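Sim door passing, wrist cam vs head cam, early numbers
Forum: Mobile Manipulation > Sim

hestau_dan
posted 2:14 am

Quick dump before I sleep. Been training the two-arm base on the double door task in Zarei, the apartment set with the paned doors. Policy sees head cam plus both wrist cams. Question was how much the wrist views really matter once the base is moving through the gap.

Same 60 start poses for every run. 3 seeds each. Took the wrist views away for one batch, kept them for the other.

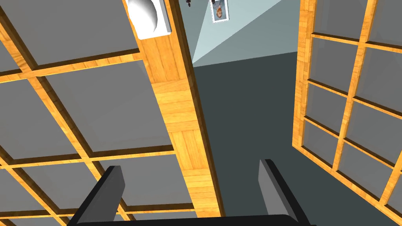 With wrist views the success rate goes up 22 points. Didn't expect that much, the wrists mostly get door and not a lot else. Fail = base touches either door or times out at 20 seconds.

My guess is the wrist cams work as a cheap clearance sensor. Panes get big and skewed when you're close, policy picks up on it.

plevance
posted 7:40 am

22 points of what though. Starting from where? If head only was near the floor then anything helps.

Also the pane grid is a super regular texture. Could be it's counting squares, so to speak. Try plain doors and I bet half of that goes away.

hestau_dan
posted 8:05 am

Not near the floor. Will post the full table tonite. Head view below, so you see what the no-wrist batch has to work with. 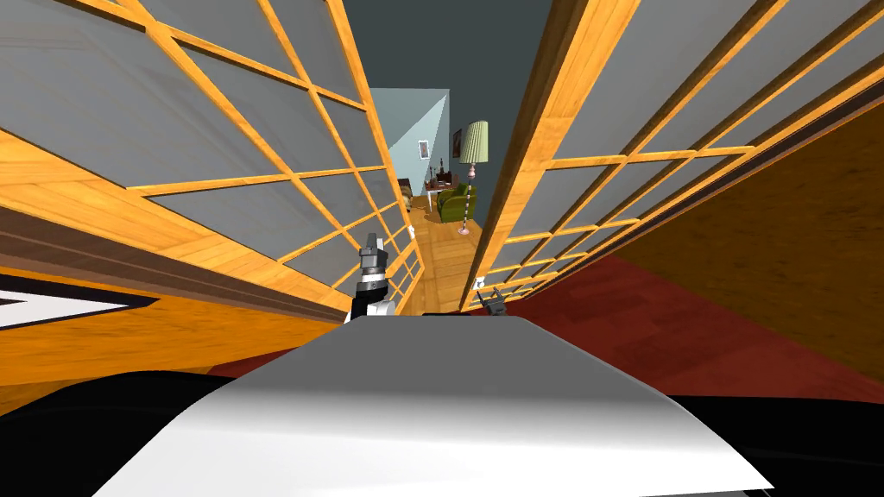

Head cam, both grippers forward, lamp and armchair in the far room

The lamp sits right on the center line there. I suspect head only just learns to drive at the lamp.

nornden_k
posted 8:31 am

ok but that's testable in five minutes. Move the lamp. If head only falls apart and the wrist batch doesnt, you have a result. If both fall apart you have a lamp follower with extra cameras.

plevance
posted 8:44 am

^ this. And randomize the door material while you're in there.

hestau_dan
posted 9:20 am

Material swap is a pain in Zarei, the doors are one baked asset. Lamp I can do.

One more from the head cam. Armchair and the two small pictures show up through the gap here too, so lamp isn't the only cue. Wall pictures might be enough by themselves.
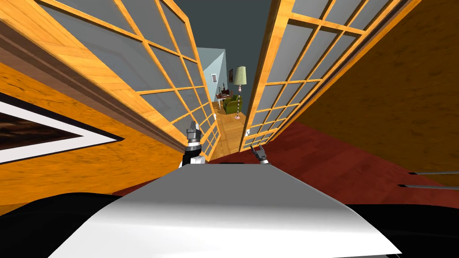

Head cam again, green lampshade and the pale blue wall past the doors

plevance
posted 9:37 am

Look at the tilt on that. Is your head pose fixed or is the policy driving it? If it's free then head only has a harder problem and your comparison isn't fair.

hestau_dan
posted 9:52 am

Fixed relative to the torso, same mount in both batches. Lens is wide so everything leans.

nornden_k
posted 10:10 am

I don't buy the fairness complaint, same mount is same mount. The thing I'd worry about is image count. Three views against one, more tokens, more capacity. Feed the no-wrist batch two copies of the head view and see.

plevance
posted 10:16 am

Copies add nothing, you'd want blank frames or noise. Disagree that it's the main issue anyway.

hestau_dan
posted 10:41 am

Doing the lamp first, then blanks. Same start poses. Plain doors maybe in May if someone helps me split the asset, my mesh skills are bad.

nornden_k
posted 10:48 am

send me the asset, I'll take a look after lunch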